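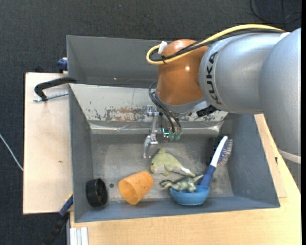
Figure 1. The grey bin on the work table, with the plush toy and other objects inside.

3.2 The bin

Most of this project was spent looking at a bin. The original proposal, which Riaan Chauke and I wrote in one evening and which shows it, was going to compare storage containers for mixed household objects. By June we had one container and a great many opinions about it.

The bin is rectangular and grey, with sloping side walls. On paper the slope is a kindness: things that land on the wall should slide down to the middle. In our drop tests 80 of the 91 objects did so. The remaining 11 stayed where they landed, and most of those were soft. Plush toys were the worst. They sag, they lean, and they seem to take a slope as an invitation to lie down.

Wear was the other matter. The floor is scuffed, and the far wall has dark chips, scratches and rusty brown patches across its middle. We had planned to score surface condition from one to five, but Riaan gave that wall a one and I gave it a two, and the discussion lasted longer than the measurement. We settled on writing "heavily worn" in the table and going for lunch.

3.3 The objects

Objects came from the Sikder set, a box of household bits kept by the department, topped up from a charity shop in Podurthorpe. Each trial used a small assortment so that nothing was buried. We ran 841 trials in all, which sounds impressive until you learn that around 30 were repeated after I filled in the wrong column.

The table is light wood and stands on dark charcoal carpet. I mention the carpet only for anyone repeating the work - small dark objects dropped on it are gone for the afternoon.

3.4 What we would change

A shallower slope on one side, for comparison. A second person to check the columns. Fewer plush toys, although Riaan disagrees and has asked for this to be recorded.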